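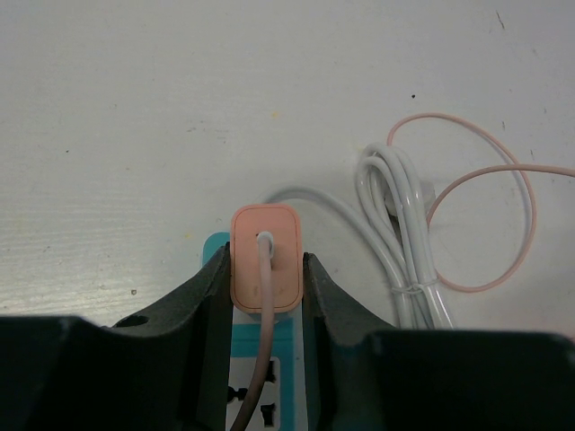
Pink-orange charger in the teal and white strip, spare white cable still tied. Bench power, part 1.

1/ Redoing the charging corner at the Wenarport office. One strip, one charger per outlet, nothing daisy-chained. The old setup had 13 adapters on two strips and I could not say what half of them fed.

2/ Bundled cable stays bundled until it has a job. Twist tie near one end of the coil, plug tucked into the loops. A tucked plug does not drag or scratch the bench top.

3/ Thin pink cable is next. It tangles faster than the thicker white stuff, so it gets wider loops and no tight bends.

4/ Load check at the wall with everything charging: 79 W. My limit for this strip is 900 W, so heat at a single adapter matters more than the total.

5/ Chargers with a wide body go at the end of the strip. Mid-strip they block the neighboring socket.

6/ Labels are from Prisari, roll of 400. One at the plug, one at the device end. The first batch peeled by September. Will post the rest once the Bedoya tray is mounted under the desk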